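Sirkel adds wedding throws and gray knitwear to winter textile range

ZERNSTEAD, 2022-12-14 – Home textile supplier Sirkel has added a red sofa throw with a wedding print to its winter range, along with a line of fine-knit gray accessories. Both are on display in the Zernstead showroom until the end of the season.

The throw is a chenille weave, sold under the name Lumbao. The print is white on red and combines double happiness characters in several sizes with English lettering, including the words "THEBIGDAY". It covers the backrest and seat of a standard sofa in one piece. 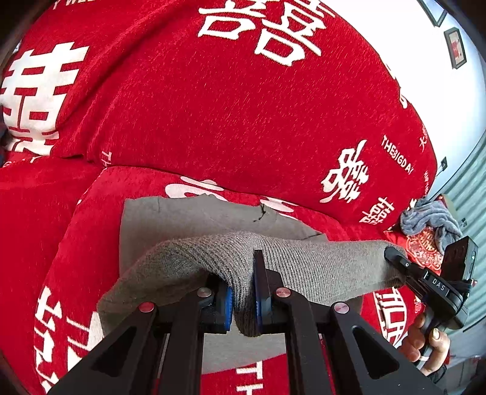 Sirkel lists 2 sizes. The larger weighs 2370 grams and is meant for three-seat sofas. Both can be machine washed at 20 degrees on a gentle cycle. Tumble drying is not advised – heat flattens the pile. Orders placed before the holiday break ship from the Ruvholm warehouse.

The knitwear comes in gray only. Sirkel recommends folding it flat for storage, as hanging stretches the ribbing. Retailers may order in mixed cartons of around 106 pieces.

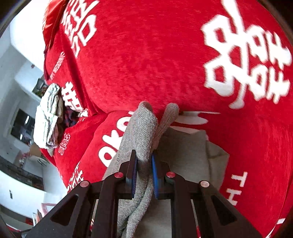

Availability

The throw is in stock now. The knit line reaches other stores in April. Prices for both will be posted with the spring list.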